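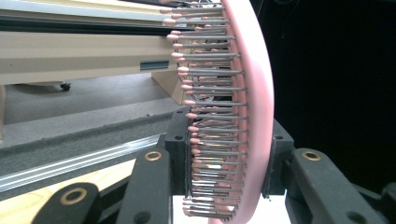

Bhat asked whether the ball tips are worth keeping at all, given that they are the first thing to go on every cushion brush that comes back to us. My answer is yes for now. Without them the pins scratch, and people stop using the brush.

Print this page
E-mail this page

9th February

Paddle brushes, pink back, dark gray pins with pink tips. Started on the Drisside batch. The Arthorpe ones are still in their carton under the bench and can wait.

Cleaning first. Comb out the hair with the tail comb, working from the handle end up. Then warm water with a little dish soap, pins down, 300 ml in the shallow tray. Keep the water below the rim. If it gets in behind the pad it comes out through the vent hole for days. Old toothbrush between the rows, rinse, shake, leave pins down on a towel overnight.

Pull test on the tips next. Set the gauge to zero each time, it drifts. Two tips came off the first brush, both in the outside row. None from the middle. Second brush lost one, also outside. I think the outer pins take most of the knocks in a bag or drawer, but two brushes is not much to go on.

Stroke test: 200 strokes through the long hair hank, dry, then check the pad for lift along the rim. Slight lift on the first brush at the handle end, none on the second. Stopped at 53 on the third one because the hank had slipped in the clamp. Start that one again from zero.

The pins are not all one length, so line up the gauge with the same row every time or the readings can't be compared. I marked the row on the Clondemwood sheet in pencil.

Bhat also wants the wet hank tried. Fine, but after the dry runs are finished, and with a separate set of brushes.

To get: towels, dish soap, a new clamp screw (the old one is stripped).

Print | E-mail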